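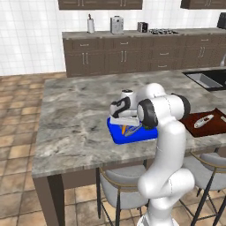

Werkstatt Hundent > Projekte > Anura > Häufige Fragen

Häufige Fragen zum Projekt Anura

Anura ist ein Greifarm für Küchenaufgaben, der in der offenen Werkstatt Hundent gebaut wird. Auf dieser Seite stehen die Fragen, die per Mail und an den Bauabenden am häufigsten kommen. Die Bauanleitung selbst liegt im Projektordner, ebenso die Stückliste.

Was soll der Arm am Ende können?

Kleine Gegenstände von einem Tablett nehmen und an einer vorgegebenen Stelle ablegen. Kochen, Schneiden und alles mit heißen Töpfen gehört nicht zum Projekt. Die erste Aufgabe heißt bei uns "Tablett" und wird zurzeit nur in der Simulation gefahren: eine Küche mit Marmorinsel, darauf ein blaues Tablett mit einer Möhre und einem grauen Küchenutensil. Die Möhre ist die leichtere Übung. Beim Utensil liegt der Griffpunkt niedrig, und die Finger setzen gern auf dem Tablett auf.

Warum wird so viel simuliert, statt einfach zu bauen?

Beides läuft nebeneinander. Die Mechanik entsteht in der Werkstatt, die Bewegungen werden vorher in der Simulation ausprobiert. Ein falscher Winkel im Handgelenk kostet dort einen Neustart. Am echten Arm hat er uns schon ein Getriebe gekostet. Neue Bewegungen kommen erst auf die Hardware, wenn sie in der Simulation ohne Kollision mit Insel und Tablett durchlaufen.

Ist der simulierte Arm derselbe wie der in der Werkstatt?

Nein. Das Modell in der Simulation ist glatt verkleidet, weiß mit schwarzen Gelenkkappen. Der Aufbau in der Werkstatt hat offene Aluprofile, und die Kabel laufen außen. Gelenkabstände und Drehbereiche haben wir im Modell an unseren Aufbau angepasst, die Verkleidung blieb, wie sie war. Wer Kollisionen prüft, muss deshalb am Unterarm Reserve einrechnen: Der Kabelbaum steht weiter ab als die Hülle im Modell.

Was ist Trinus?

Trinus ist unsere Steuersoftware. Sie nimmt Zielpositionen entgegen, rechnet die Gelenkwinkel aus und schickt sie an die Motoren oder an die Simulation. Der Regeltakt liegt bei 500 Hz. Die Umschaltung zwischen beiden Ausgängen steht in der Konfigurationsdatei unter "ziel". Bitte vor jedem Start nachsehen, was dort eingetragen ist - der Arm fährt sonst los, während noch jemand am Tisch schraubt.

Welchen Rechner brauche ich?

Für Trinus allein genügt ein älterer Laptop mit Linux. Für die Simulation sollte eine eigene Grafikkarte vorhanden sein. Ohne sie startet die Küche auch, ruckelt aber, und die Kontakte zwischen Fingern und Gegenstand werden ungenau. Wer keinen passenden Rechner hat, kann den Werkstattrechner neben der Drehbank nutzen. Das Benutzerkonto heißt "anura", das Passwort gibt es vor Ort.

Wie viele Gelenke hat der Arm?

Sieben, ohne den Greifer. Mit sechs kommt man an jede Position auf dem Tisch, aber nicht immer am Hindernis vorbei. Das zusätzliche Gelenk macht die Rechnung umständlicher. Wer Trinus selbst erweitern will, sollte zuerst die Notiz zur Ellbogenstellung im Projektordner lesen.

Woher kommen die Teile?

Die Profile und Schrauben kommen aus dem Lager der Werkstatt. Motoren und Getriebe bestellen wir gesammelt bei Arabzadeh, zuletzt im Mai. Einzelbestellungen lohnen sich wegen des Versands kaum. Die Fingerbacken werden gedruckt und mit einer Gummiauflage beklebt. Die Druckdateien gibt es in zwei Fassungen, breit und schmal; für die Tablettaufgabe bitte die schmale nehmen.

Was kostet der Nachbau?

Wir haben bisher 3000 Euro ausgegeben, das zerstörte Getriebe eingeschlossen. Werkzeug und Druckmaterial sind nicht mitgerechnet. Am teuersten sind die Antriebe in Schulter und Ellbogen. Wer nur mit der Simulation arbeiten möchte, hat keine Materialkosten.

Der Greifer drückt die Möhre in der Simulation durch das Tablett. Was ist falsch?

Fast immer ist die Schrittweite zu groß eingestellt. In der Datei "kueche.cfg" den Wert "schritt" halbieren und die Szene neu laden. Hilft das nicht, die Schließkraft des Greifers prüfen. Nach einem Update steht sie manchmal wieder auf dem Vorgabewert, der für schwerere Teile gedacht ist.

Der Arm stößt an die Barhocker. Kann ich sie entfernen?

Ja, in der Szenendatei lassen sie sich abschalten. Für Vergleichsläufe bitte eingeschaltet lassen, sonst passen die Ergebnisse nicht zu den älteren Protokollen. Meist reicht es, die Ausgangsstellung höher zu wählen, so dass der Arm von oben über die Insel kommt.

Gibt es Aufzeichnungen der bisherigen Läufe?

Im Ordner "laeufe" liegen 227 Protokolle aus der Simulation, jeweils mit Gelenkwinkeln, Greiferstellung und Abbruchgrund. Vom echten Arm gibt es nur einzelne Messungen, meist vom Handgelenk. Die Protokolle dürfen frei verwendet werden. Eigene Läufe bitte mit Kürzel und Softwarestand im Dateinamen ablegen.

Darf ich den Arm allein in Betrieb nehmen?

Nein, es müssen zwei Personen anwesend sein, eine davon am Notaus. Das gilt auch für kurze Tests einzelner Gelenke. Die Simulation darf jeder allein starten, der am Werkstattrechner eingewiesen ist.

Wann wird gebaut, und wie kann ich mitmachen?

Die Bauabende beginnen um 19 Uhr, die Termine hängen an der Werkstatttür. Vorkenntnisse sind nicht nötig, gesucht wird im Moment vor allem jemand mit Erfahrung beim Crimpen. Fragen zur Mechanik beantwortet Dolores Castellanos, Fehler in Trinus bitte direkt in die Fehlerliste eintragen und die Konfigurationsdatei anhängen.

Kontakt | © Offene Werkstatt Hundent | Nach oben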